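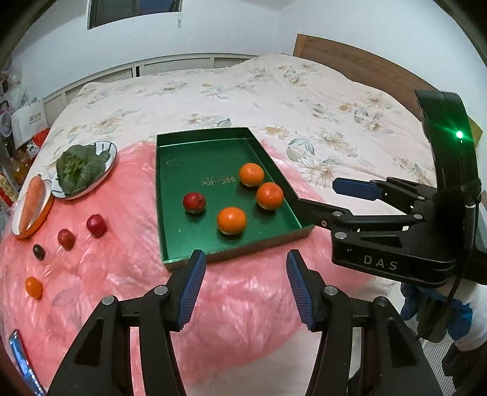
Storing apples and citrus in the same unheated room: does it shorten the life of either?
Posted in Food storage and larders, 26 February 2025

nostley_larder
I buy fruit by the box from a wholesaler and split it with another household. At present that means apples, oranges and mandarins, all kept in a north-facing room with the radiator off. The room sits at 11 degrees most of the day. Humidity I have not measured.

The apples go soft before we finish them. The oranges last better, but a few in each box develop a blue-green mould on the underside, and it has usually spread to the next one by the time I find it. The mandarins go dry and the skin comes away from the flesh.

I have read that apples give off a gas which spoils other fruit. I have also read that this only matters for bananas and pears. Both cannot be right. Before I rearrange the shelves I would like to know whether apples and citrus should be kept apart, and whether the fridge is worth using for either. It is a 180 litre larder fridge with no freezer compartment, so space is limited.

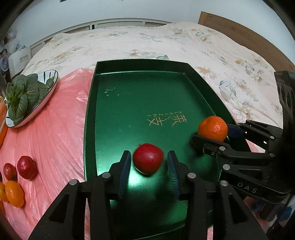 bikgate_row
Keep them apart. Apples give off ethylene and it ruins everything. We put ours in the garage and have no trouble.

Also do not wash the fruit first. Wash it when you eat it.

Nomura Lane
The answer above is correct about washing but overstates the rest.

Ethylene has its strongest effect on fruit that carries on ripening after picking, such as bananas, pears and avocados. Oranges and mandarins do not ripen further in that sense. They can still react to it: the green button at the stem end may brown and drop, which gives mould a way in. In a room with some air movement the effect is small. In a closed bag or a sealed cupboard it is larger.

Your problems look like separate ones.

Soft apples: temperature. Eleven degrees is too warm for keeping apples any length of time. They do best just above freezing, in moist air. If anything goes in the fridge, it should be these. Put them in a plastic bag with a few holes in it, and take out any that are bruised.

Mould on oranges: damaged skin and contact. The mould enters through small cuts and spreads by spores and by touch. A single layer is better than a full box. Your room temperature will speed it up, but oranges should not be kept as cold as apples for long periods or the peel may pit. I aim for 6 degrees and accept a bit of drift.

Dry mandarins: water loss, and in some cases age before purchase. Loose-skinned types keep poorly. Eat them first.

What I would do, in order:

1. Sort on the day of delivery. Press lightly near the stem and at the base. Anything soft gets eaten, cooked or thrown out.

2. Apples into the fridge, bagged as above. Keep them away from carrots, which can turn bitter near them, and from leafy greens, which yellow.

3. Oranges on a slatted shelf or in shallow containers, one layer deep, in the coolest part of the room. Wipe the container with a weak bleach solution between batches, rinse it and let it dry fully.
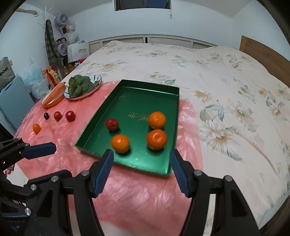
4. Mandarins in a loosely closed bag in the salad drawer, for up to 14 days. Check for condensation and leave the bag open if you see any.

5. Look through everything twice a week. Turn the oranges over when you do. One with mould on it should be lifted out without knocking it, and the ones next to it used soon.

A cheap humidity meter would be more use to you than new shelving. If the room reads very dry, drape a sheet of paper over the oranges but leave the ends open.

nostley_larder
Thank you. I have moved the apples. The fridge was set at 6, so I have turned it down a notch and will leave a thermometer in it overnight. That leaves the mandarins in the wrong place, unless the salad drawer runs warmer than the shelves.

Nomura Lane
It depends on the make. In mine, a Pleltico, the drawer is slightly warmer because the cold plate is at the top. Put the thermometer in the drawer for a second night and compare.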